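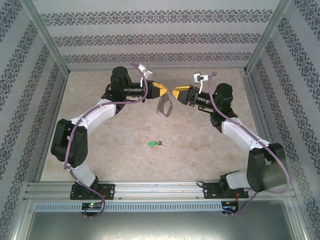
The two-arm bench, with the lanyard in the left gripper and the key on the worktop.

Mariann Barta has written 54 rules for handing small objects from one robot arm to another, and she would like to get rid of most of them.

"The first draft had five," she says. "It was a lovely document. You could read it standing up."

Barta looks after good practice at Hetis, where she is the person engineers go quiet around in the corridor. Her handbook, known in the building as Cirneck for reasons she declines to go into, sets out who may start a run, what goes on the worktop beforehand and when somebody has to press stop. It began as a page taped to a cupboard in September. It now has an index.

Most of the rules, she admits, are there to deal with people. "The arms don't leave a mug on the bench. The arms don't say 'I'll just nudge it' and reach in while the thing is live." Rule 12 forbids nudging. Rule 13 forbids calling it something else.

Keys and lanyards get a chapter to themselves. A strap hangs differently every time it is picked up, and a key is small, hard and easily lost, so between them they find the holes in a procedure quite quickly. Barta insists that both are written on the run sheet before anything moves, along with where each is meant to end up. "If you decide afterwards what counts as success, you will be amazed how successful you are."

She is strictest about the handover. The giving hand must not open until the receiving hand has closed and the check has come back. It sounds obvious, and she says everyone agrees with it warmly until they are behind schedule.

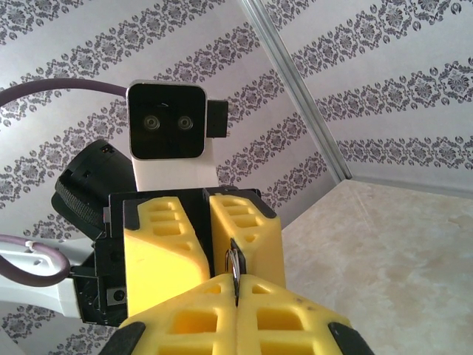 Gripper to gripper, with a small metal loop held between the yellow fingers.

An earlier version, drawn up with a consultancy called Krajewska, allowed the giver to let go on a timer. Barta went back through 590 handovers with a pencil and took the timer out. "They were very nice about it. They sent a revised invoice."

Does anyone read the thing? She has her doubts. Truvis, a supplier that asked for a copy, returned it with one comment, on the font. She has since capped the operator's summary at 2000 words – "including the title, before somebody asks" – and moved the rest to the back.

What she wants next is a rule for removing rules. Any entry that hasn't stopped a run in a year would have to be defended aloud by whoever wrote it. In nearly every case that would be Barta.

"I've started preparing," she says. "I'm going to be very hard on myself about the mug."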